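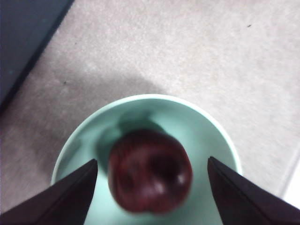

Well, summer slipped away from us again, and the reading room at Flusbridge is filling up on weekday evenings the way it always does once the light starts to go. Thank you to everyone who kept borrowing through the hot weeks (and to whoever returned the big atlas we had given up on in June!). We lent out 2,196 books over the season, which is a lovely number for a library that lives in two rooms and a hallway.

The book swap is back on 14th September, upstairs at the Unotside Hall, and we already have 300 paperbacks boxed up and waiting, with plenty of mysteries and a surprising amount of gardening. Bring what you've finished, take home what you fancy, and please don't worry if the two don't come out even. Doors open at 11 and we'll stay until the tea runs out. If you have apples coming off the tree faster than you can eat them, bring those along too.

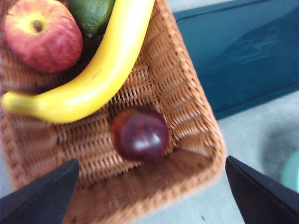 Evening reading group

We're starting with the Peixoto translation that so many of you asked for last spring. It's a slow book in the nicest sense, and the first few chapters are plenty for our opening meeting. Take the number 41 bus to Zornis Lane if you'd rather not drive, and come even if you haven't read a page, as there's always somebody happy to catch you up over a biscuit.
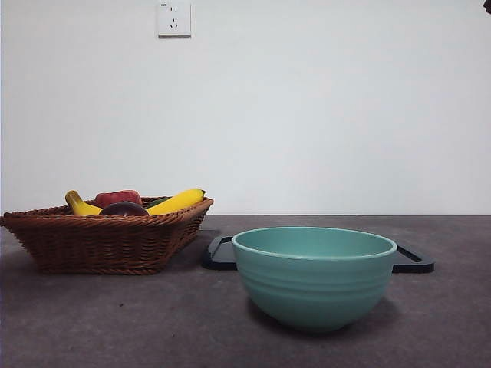 Plain white wall, dark gray countertop.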